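FOR IMMEDIATE RELEASE

Pelach opens sign-ups for its robot cell planning service, and I get to tell you about it

4 May 2026

Hi, I'm Elvia Ochoa, and I run planning at Pelach. We help small labs and test kitchens work out what they need before they sign for a robot, and starting today anybody can book us for it (before this it was mostly word of mouth, and my inbox was a mess).

The new service is called Udura. You send us one job you'd like to hand over, say pouring, portioning or rinsing, and we send back a written budget covering the arms, the grippers, the table, the spares and the hours of setup. It takes us 8 working days. I used to promise five and I was always late, so eight it is!

Two-arm bench work is what people ask me about most, and liquids come up in nearly every call.
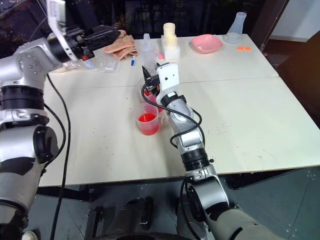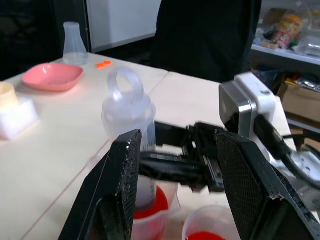
Budgets for this kind of work go wrong in the small stuff, and I say that as somebody who once left a whole line of consumables off a quote. People call me with a price for the arms and nothing else. Then I ask what the thing is going to pick up, and it gets quiet. A measuring cup with a handle, a thin clear plastic cup held by the rim and a bottle with a narrow neck are three separate grasping problems, and clear plastic can be hard on the cameras too, so please put your real containers on the list you send us. Look hard at finger pads while you're at it. The ones in the wrist camera view have chipped, worn edges, and I'd write replacement pads into the first-year budget for any bench like that. Same goes for cables, wipes, trays and a tabletop you don't mind spilling on. If your table comes in two sections with a seam between them, tell us that as well, and we'll plan where the cups go.

Udura costs $449 for one job at one site. Each extra job at the same site is $200. If you go on to buy your equipment through us, we take the first fee off the bill, and if you'd sooner buy somewhere else, the budget is yours to keep and wave at whoever you like.

We tried the whole thing out with Pichler, a sauce and dressings maker that wanted help in its sample room, and with Zastham, a dye lab that had money set aside and no idea how to split it. Pichler started with a wish list for two full stations and went with a single one after seeing the setup hours. Zastham went the other way and added a second gripper set. Their plan also had around 1,000 sample cups in it, a line that wasn't in their first draft at all (I felt better about my own missing line after that).

Booking is open now for reviews starting in June. You don't need drawings or a finished spec. A phone video of someone doing the job by hand is great, and so is a box of your actual containers in the mail, lids included. We'll ship them back if you want them.

About Pelach: We plan and budget small automation projects for labs, kitchens and workshops, and we supply equipment to customers who ask us to.

Press contact: Elvia Ochoa, Pelach. Samples of an Udura budget are available to reporters on request, with customer prices taken out.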